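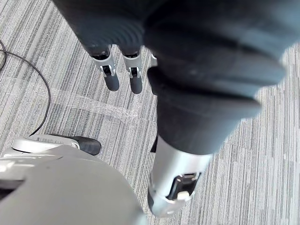

Home | Projects | Reports | Contact

Pleltutport Sheet Music Loan: where we are in January

Dear Fitzgerald,

You asked for a page on how the Lenihan grant is going, and I've already written two and thrown one away, so you're getting the short version (short for me!).

First, the money. Of the $3000 you gave us, most has gone on what we said it would: archival folders, the replacement scores for the Easter set, and postage out to Jorton, which costs more than I budgeted because choral scores are heavy and I'd only ever mailed the thin ones. I moved a bit over from the printing line to cover it. I hope that's okay, and if it isn't, please call me before I buy the next roll of stamps.

We now have 192 titles in the catalog. I wanted more by now. The slow part is the editions, because one choir will bring in a carol in G and another will bring in the same carol in A flat with a different alto line, and if those get mixed in one folder you find out at rehearsal, in front of everybody. So each edition gets its own entry and its own number, and I check the last page of each copy as well as the first. It's dull work and I love it.
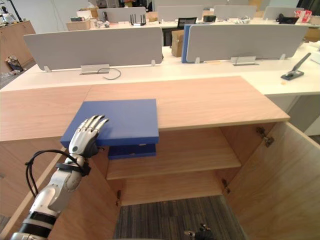
Cabinet with both doors open, blue box on top.

Borrowing has picked up a lot since the fall. The Jorton singers took 40 copies of the spring program and brought them all back, pencil marks and all. We ask people to use soft pencil and leave the marks in, and I've come around to liking them. Somebody wrote "BREATHE, TENORS" across a whole system of the requiem and the next choir said it was the most useful thing on the page.

Vosulton has been harder. They'd love to borrow, but their director left in the middle of the season and they're rehearsing with whoever can play piano that week. I drove over on a Sunday and sat in, and there are good voices there, they just need music that doesn't fall apart when the basses are out sick. I've put together a folder of two-part and three-part pieces for them.
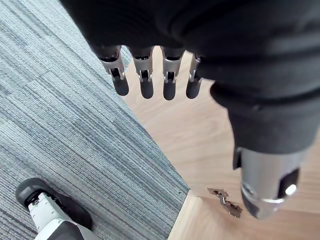 That folder went out with a cover sheet listing the range of each part, and I think I'll do the same for the rest of the catalog as I go. It adds a few minutes per title, but it's the first thing directors ask me on the phone.

Still to do: the 3 donated collections (one of them came with no list at all, oh boy), the loan form that people can fill out without calling me at dinner, and a decision on photocopies. I keep finding them tucked in with the real scores and we can't lend those out. I'm pulling them as I find them and writing down what we'd need to buy.

I'd also like to talk about next year. I don't need a bigger grant, but I'd like the postage on its own line this time. Evenings after 7 are best for me, any day but choir night.

Warmly,
Randi Kvam

Share 3 | Comments 0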